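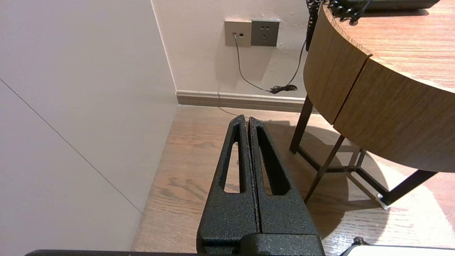

Figure 4-1. Gripper closed, approach to side table, guest room.

Section 4. Safe Working Practice in Furnished Rooms

4.1 Scope

This section applies to all Dredance mobile arm units operated in bedrooms, guest rooms and similar furnished spaces. It sets out the rules for approaching, reaching over and handling objects on small tables where cords, telephones or bedding are present. It is to be read together with Section 3 (Emergency Stop) and Section 6 (Records). Where a site has stricter rules, the site rules apply.

4.2 Responsibilities

The operator controls the arm and is responsible for every movement it makes. The safety observer stands within reach of the stop control and has no other duty while the arm is powered. One person may not hold both roles. Questions about this section should be sent to Poonam Mathur, Operating Standards, Zosura office.

4.3 Before the arm is moved

1. Confirm that the room has been released for work and that no guest or member of the household is inside.
2. Trace every cord that runs from the wall to the table. Note where each one leaves the wall, where it touches the floor and where it reaches the tabletop.
3. Move slack cord toward the baseboard. Do not unplug telephone or power cords unless the person in charge of the room has agreed in writing.
4. Close the gripper fully before the base or arm travels near furniture. The fingers must stay closed until the arm is over the work area.
5. Press down lightly on the rim of the table by hand. A table that rocks or slides is not to be used.
6. Set the speed limit to level 2. Higher levels are not permitted within reach of a bed or table.

Note: Coiled handset cords often hang over the edge of a table. A hanging cord is to be treated as an obstacle even when it lies outside the planned path.

CAUTION: Never drive the base over a cord. A cord caught under the base can pull a telephone from the table and damage the wall jack.

4.4 Reaching over the table

1. Raise the arm above the tallest object on the table before extending it.
2. Bring the arm in from the open side of the table. When a bed stands next to the table, keep the upper segment clear of the headboard and cushions throughout the reach.
3. Stop above the object. The observer confirms aloud that the space under the wrist is clear.
4. Lower the gripper in a straight line. Do not swing the wrist sideways below the height of the telephone.
5. Open the fingers only as far as the object requires. 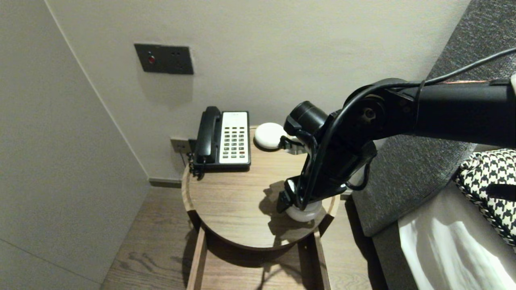
6. Close the fingers on the object and wait for the grip signal to settle. Smooth, rounded objects tend to turn in the fingers — if the object turns, open the gripper and begin again from step 3.
7. Lift 50 mm and hold. If the object slips, lower it to the table at once.

Other objects on the table are to be left in place unless they are part of the task. If the wrist must pass close to one of them, the operator reduces speed and the observer watches that side of the arm only.

CAUTION: Do not reach under the arm to free a cord or straighten an object while the arm is powered. Use the stop control first, and wait for the status light to change.

4.5 Contact with wall fittings

The arm must not touch switches, sockets or jacks. If contact occurs, stop the arm, inspect the fitting and enter the contact in the room log, even if no damage is found. A cracked or loose fitting is reported to the site electrician, and work near it is suspended until the repair has been signed off.

4.6 After the task

1. Raise the arm, close the gripper and withdraw along the same path.
2. Lift the telephone handset and check for a dial tone.
3. Return cords to the positions noted under 4.3.
4. Complete the Jarman check sheet. Both the operator and the observer sign it.

Finger surfaces are to be inspected after every 1,000 grips. Check sheets are kept on site for 7 years.

Approved by Ilse Wuyts and Pieter Goossens. In force from Sep 8, 2018.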